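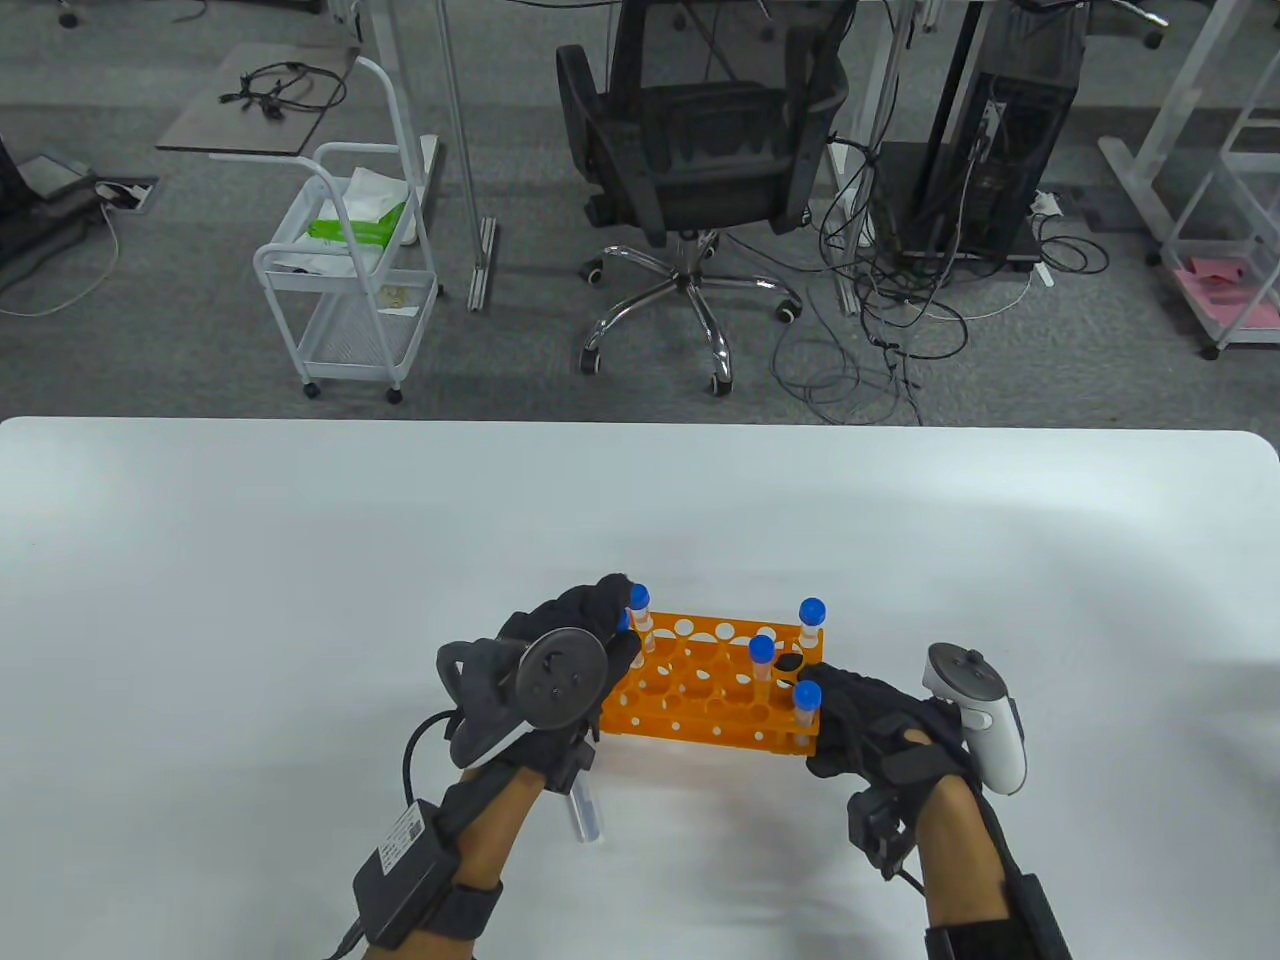 The homemade ginger beer plant went into its fourth year this spring, and I have finally collected enough notes on carbonation to write them up. Most of what follows concerns sugar, temperature and bottles. Readers who want a recipe for the syrup will find it in the January post, which still stands except for the lemon quantity. Use half.

The basic problem is that a bottle is sealed while the yeast is alive. Whatever sugar remains at that point gets converted, and the carbon dioxide stays in the liquid and the headspace. A low starting sugar gives flat ginger beer. A high one gives a bottle that keeps building pressure until it is chilled, opened or broken. I lost a bottle the second summer, in a cupboard, at 4 in the morning, and have kept a notebook since.

Terms first. I measure gas in volumes, meaning liters of carbon dioxide per liter of liquid at standard conditions. Most beers sit between two and three. Commercial soda is closer to four. I aim for three with ginger beer, as anything above that foams out of a swing-top bottle and takes a good part of the drink with it.

Fermenting 4 grams of sugar per liter produces very close to one volume of gas. That figure is worth memorizing. A liquid at room temperature that has been fermenting in an open jar already holds a little under one volume, so two more are needed, and eight grams per liter at bottling will supply them. This assumes there is no other fermentable sugar left, and with ginger beer that assumption is always wrong.

The reason is that people like ginger beer sweet. My syrup goes in at 100 grams per liter. If all of it fermented in the bottle, the result would be 25 volumes, and no bottle I own would hold it. So the method depends on stopping early. You let the yeast eat a small part of the sugar, then put the bottles in the refrigerator and leave them there. Cold slows the yeast. It doesn't kill it.
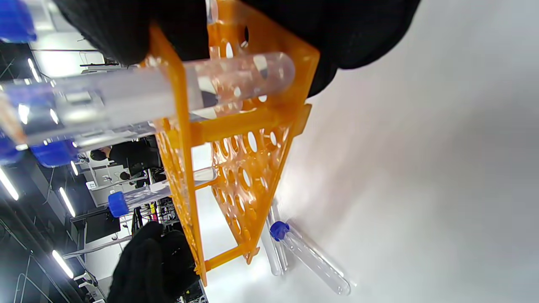

For two years I judged the stopping point by squeezing a plastic soda bottle filled from the same batch. When the plastic bottle was hard, everything went into the refrigerator. The method works and I still recommend it to anyone starting out. Its weakness is resolution. The bottle goes from soft to firm over several hours and then feels the same at two volumes as it does at four.

A pressure gauge on a cap solves this. Mine is a Ditumeck, the small one with the brass thread, and it screws onto a standard soda bottle. I fill the gauge bottle last, with the same headspace as the others, and keep it in the same crate. Headspace matters more than I expected. An overfilled bottle shows a faster rise early on, and an underfilled one lags. I fill to the base of the neck every time.

Pressure has to be read together with temperature. At a fixed gas content, a warm bottle reads higher than a cold one, and the difference is large. Three volumes at refrigerator temperature is a mild reading. The same three volumes on a kitchen counter in July is more than double that. I taped a printed carbonation chart inside the cupboard door and look up each reading on it. Early in the notebook there are pages of pressures with no temperature beside them. They are useless and I have crossed them out.

The rest of the notebook is about the plant itself. I feed it a teaspoon of ground ginger and a teaspoon of sugar a day for a week before a batch. Older instructions ask for two weeks of feeding. I ran both schedules side by side from one split jar and got the same time to pressure, within the error of checking morning and evening.

Strain is another matter. My original plant came from the market in Drusatia and was slow, with a sour edge. The current one was started from fresh organic root from Gudevura and reaches pressure in a little over half the time. I can't say if this is the yeast or the amount of bacteria that came along with it. I kept the Drusatia jar going in parallel until it grew a pink film, and then threw it out and scalded the jar.

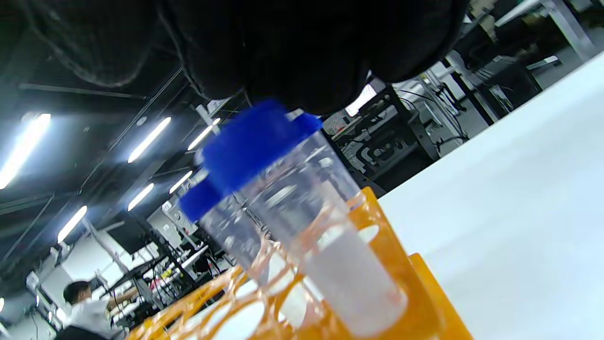
Chlorine is often blamed for slow plants. I tried one batch on tap water left out overnight and one on tap water straight from the faucet. No difference. My supply may be treated with chloramine, which does not leave on standing, in which case the test tells you nothing. I have gone back to boiled and cooled water because I need to boil some for the syrup anyway.

Bottles. I use swing-tops rated for pressure, and only those. Decorative swing-tops from home goods stores look the same and have thinner, often square, walls. Square walls concentrate stress at the corners. Do not use them for anything live. The gaskets on good bottles last me two seasons. A gasket that has gone shiny or has a groove worn into it will leak, and the symptom is one flat bottle in an otherwise good batch. Before I understood this I spent weeks adjusting sugar.

The crate sits inside a lidded plastic bin while it is warm. Glass that fails in a closed bin is an inconvenience. Wear gloves to clean it up.

My kitchen scale is an Ishida bought used, and it came with a worn label and no manual. I check it with coins. For the small sugar additions it is good enough, and for the feeding it isn't needed at all.
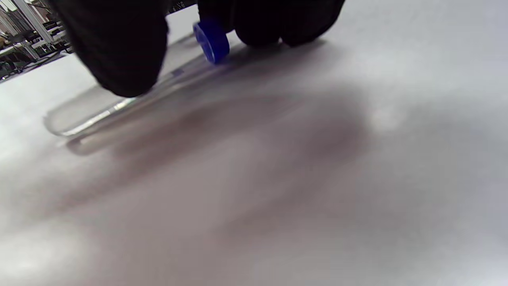
The current procedure, for the record. Fill warm, at 22 degrees Celsius. Read the gauge every twelve hours. Move everything to the refrigerator when the chart says two and a half volumes. The bottles take several hours to cool through, and the yeast supplies the remaining half volume during that time. My early batches overshot for exactly this reason, as I was waiting for three before moving them.

Drink within three weeks. Past that, the pressure creeps up even in the cold and the ginger fades. Open over a sink, slowly, with a thumb on the stopper.

Next on the list is a dry version, fermented right out and then primed at eight grams per liter like a beer. The first trial tasted of wet cardboard. I suspect the ground ginger and will repeat it with fresh.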